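My February Walk-Through of the Brornmont Craft Room -- Checklist and Comments

I do this once a season before we open the room for rentals, and I finally typed it up so I can stop hunting for the yellow legal pad. Same order every time: door, floor, power, heat, water, storage, tables. If you're covering for me, go in that order too, because the breaker panel is back by the door and you'll end up walking in circles otherwise (ask me how I know!).

DOOR AND EXITS
Front door opens fully -- OK
Back door opens fully -- OK, but sticks in the last few inches. I rubbed some candle wax on the top edge and it helped a little. It needs planing before summer.
Exit signs lit -- OK
Path to back door clear -- NOT OK on first look. Someone had parked the folding chairs there again. Moved them to the wall rack.

FLOOR
Loose tiles -- one by the sink, glued down, weighted overnight
Mats flat, no curled corners -- replaced the gray one. I'd been flipping it over for a year and pretending that counted.
Threshold strip -- two screws backed out, tightened

POWER
Outlets, all tested with the plug-in tester -- OK
Sink outlet trips and resets -- OK
Extension cords -- threw out one with a nick near the plug. Please don't tape these! Just toss them and tell me.
Power strips plugged into other power strips -- found one pair under the sewing bench. Separated. I love the sewing group dearly but they do this every single season.
Breaker labels readable -- mostly. Number 4 still says "misc," and after half an hour of flipping it I can report that it runs the hall light and the glue gun station.

HEAT AND AIR
Space heater -- the old Venance has a tip switch and it clicked off when I leaned it over. OK to use, keep 3 feet clear on every side.
Smoke alarm -- tested, loud, my ears are still mad at me. New battery.
Extinguisher -- needle in the green, pin in place, tag initialed
Vent over the paint corner -- pulls a tissue up against the grille, good enough for acrylics. No spray cans in there, please.

WATER
Under-sink leaks -- dry
Hot tap -- came out way too hot. Kenta Noguchi turned the heater down for me while I held the flashlight and offered opinions.
Drain -- slow. Plaster again, I'd bet money on it. New sign going up.

STORAGE
Shelves anchored -- OK, tugged every one
Heavy stuff below waist height -- moved the clay down
Solvents in the metal cabinet, lids on -- OK
Scissors and blades counted in and out -- 28 pairs of scissors on the sheet, 28 in the bin. First time ever!
First aid kit -- low on small bandages and burn gel, both on the shopping list

TABLES
Legs locked -- OK
Wobble -- the long one rocks, new foot pad ordered
Edges -- sanded one rough spot

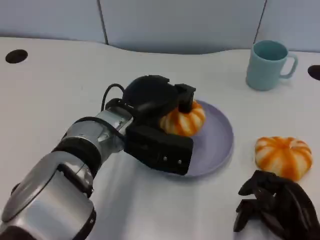
How far should a space heater be from the fabric shelves?
At least 3 feet, and farther if you can manage it, with the cord plugged straight into the wall.

Related items
Spring Cleaning the Supply Closet
Talpur Hall Kitchen Checklist
Which Tape Goes Where
Amen Street Parking Notes
How I Label a Breaker Panel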